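How to Date an Old Parish Church From the Outside

By Nhi Từ

Most old churches were not built in one go. A nave may be two or three hundred years older than the tower next to it, and the porch may be newer than both. You can work out a fair amount of this by walking around the building once, slowly, before you go in. You need a notebook, a pencil and, if you have them, binoculars.

Step 1. Find the east end

Start at the end where the altar is. In most medieval churches this is the east end, though you will find exceptions on cramped town sites. Draw a simple floor plan and mark north on it. Leave plenty of space in the margins for notes.

Step 2. Look at the walls before the windows

Windows were replaced often. Walls were replaced less often. Look for a change in the size or color of the stone, and for a straight vertical joint running up the wall. A straight joint usually means that one part was built up against another. Mark each joint on your plan.

Long and short stones set alternately at the corners can point to a very early date in England. Do not rely on them alone.

Step 3. Check the arches

Round arches over doors and windows are often Romanesque, which in England is called Norman. Pointed arches are usually Gothic or later. Tall, narrow pointed windows with no stone tracery tend to be early Gothic. Wide windows with many upright bars and a flattened top tend to be late.

Watch for revival work. Builders in the 1800s copied every one of these styles. If the carving is crisp and every stone matches, suspect a restoration.

Step 4. Read the roofline

Stand back and look at the side of the tower that faces the nave. A slanting line of stone above the present roof shows where an older, steeper roof met the tower. If you find one, the tower is older than the roof you see now.

Step 5. Write it up the same day

Go over your notes while you still remember what the marks mean. I ink the plan at home and use a different color for each building period.
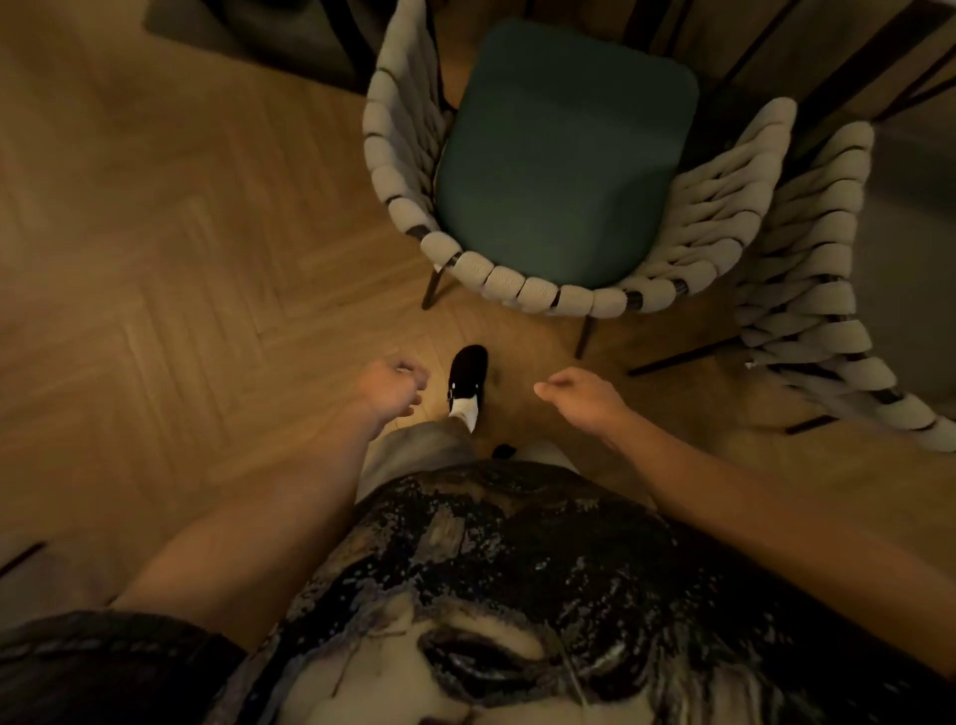

Give each period a letter, starting with A for the oldest work. Put a question mark next to anything you are guessing at. My own first plan had eleven letters on it, and after a second visit I cut that to four.

Step 6. Compare with the written record

Check your plan against a county history or the church guide. Look for faculty papers or building accounts in the local archive as well. If a document gives a date for "the new aisle," make sure it means the aisle that is standing now. Where the paper and the stone disagree, note both on the plan.

Last updated November 13, 2021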